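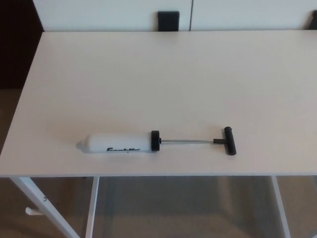 Larkville Youth Ball Program
Progress report to the Murín Fund, August
Prepared by Viera Paulík

Equipment. The grant line for balls and small equipment was $422. We have spent $135 of it so far, all on hand pumps, needles and a repair kit. The remainder is held for replacement soccer balls, which Darlene Ouellet will order once the fall sign-up numbers are in.

The hand pumps are the plain kind: white barrel, thin metal rod, black T-handle. We looked at a small electric compressor from Skokier and decided against it. The hand pumps are light enough for the younger players to use, and they fit in the ball bags. Coaches have been asked to moisten the needle before it goes in and to push it in straight. Two needles were bent in the first month and one broke off inside a basketball, which had to be thrown out. There have been no breakages after that.

Ball check. Čestmír Trnka and Dušan Oravec went through the storage closet and tested all 40 balls. Most only needed air. The ones that went soft again overnight were set aside for the repair kit. Leather balls are now kept on the upper shelf, away from the outside wall, where the damp had gotten into the stitching.

Storage. Pumps are signed out on the clipboard by the closet door and come back the same evening. Needles are kept separately in a screw-top jar. The closet lock sticks and we have asked the Raltarow building office to look at it. No date yet.

Attendance. Evening sessions start at 6:30. The late group has been full all summer and the early group has room. Jozefína Kopecký is moving some families over where their work hours allow it.

Next period. Order balls, mark sizes on them in permanent ink, and write a one-page sheet on correct pressure for each type. We are not asking for any change to the budget.

2 comments

Darlene O.
Sign-ups close at the end of the month, so the order will go in right after.

Dušan
Can the pressure sheet be taped inside the closet door? The clipboard keeps losing pages.

3 shares

Contact: Larkville Youth Ball Program office | © Larkville Youth Ball Program | Back to top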